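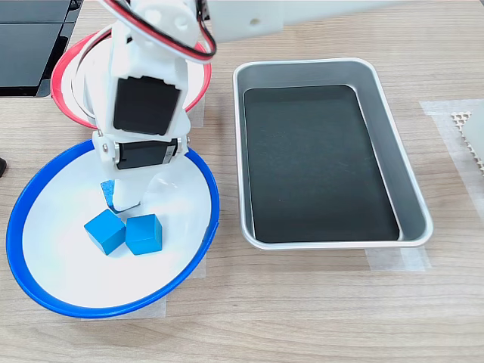 From: Olaia Herrero
To: Tukwood Sourdough and Rye list
Date: Jan 17, 2019
Subject: Re: Rye starter smells like nail polish

Dear Kumaresan, dear all,

On Monday Kumaresan Chowdary wrote:

> Hello everybody. I have kept a rye starter since the fall and until
> the holidays it was fine. I went away, my neighbor fed it one time
> (I think) and now it smells like nail polish remover. There is gray
> water on the top. I poured off the water and fed it with the same
> flour, and after a night it had risen a little but the smell is
> still there. Yolanda told me to throw it out. Is it dead? I would
> like to save it if it is possible, I have used it for every loaf.
> Also, is it normal that my dough with this starter is so sticky? I
> cannot shape it at all.
> Kumaresan

I am sorry to answer so late in the week. I wanted to look in my baking notebook first, because I had the same smell two winters ago and I remembered that I wrote down what I did.

Your starter is not dead. It rose a little, so something in it is alive. The smell of nail polish comes when the starter is very hungry, and the gray water on top is a sign of the same thing. I would only throw it out if you see mold, or pink or orange color. In that case please do throw it out, the jar should be washed very well, and do not try to save a spoon from the bottom.

What I did was the following. I took a clean jar and put in it only 4 grams of the old starter, then 30 grams of whole rye flour and 30 grams of water that was a little warm on the finger. The rest I discarded. I think many people feed too little and keep too much, and then all the old acid stays in the jar. After 12 hours I did the same again. On the first day I had almost no bubbles and I was a little sad about it. On the second day the smell was more like apple vinegar, and on the third day it was like yogurt and the starter had doubled. I stayed with two feedings a day until the weekend and after that I put it back in the refrigerator.

One thing about the flour. I use the whole rye from the mill at Sendano, and when I bought the light rye from the supermarket my starter became slow. Asmaa El Khatib wrote to this list before Christmas that she has no difference between the two, so maybe it was my kitchen and not the flour. My kitchen is cold in January. I put the jar in the oven with only the light on, and I put a paper on the oven door, after one time when my husband made a pizza.

About the sticky dough: if your loaf is more than half rye, it will always be sticky, and it is not your fault. Rye does not make a strong net like wheat does. I do not shape it with the hands at all. I mix it with a wet spoon, put it in the tin, and make the top smooth with a wet spatula. But if you are making the wheat loaf with a part of rye, and it is sticky also there, then perhaps the starter is too acid and it is making the dough weak. In that case the problem should go away when the starter is healthy again — I would wait and not change the recipe now.

I also want to correct something I wrote in my last message. I said that the Ibarra loaf needs 136 grams of starter. Araceli Escobar wrote to me privately that in her copy it is 163, and she is right, I had changed the places of the numbers. If you made it with my number it will still be bread, only the rise takes longer. Mine was good but quite dense, and now I know why.

Yolanda, I hope you are not angry that I say the opposite of you. With mold I would agree completely.

Kumaresan, if after 4 days of feeding it still smells of nail polish, write to me and I can give you some of mine. I dry it on baking paper and it travels well in an envelope. I will also be in Produdstead at the end of the month, so I could bring a small jar, if this is easier for you. The dry one needs 2 or 3 feedings before it is strong enough for bread.

Does anybody on the list still have the recipe for the caraway crackers made with discarded starter? I had it on a paper inside the flour box and I cannot find it. I remember butter, salt and a quite hot oven, but not the amounts.

With kind regards,
Olaia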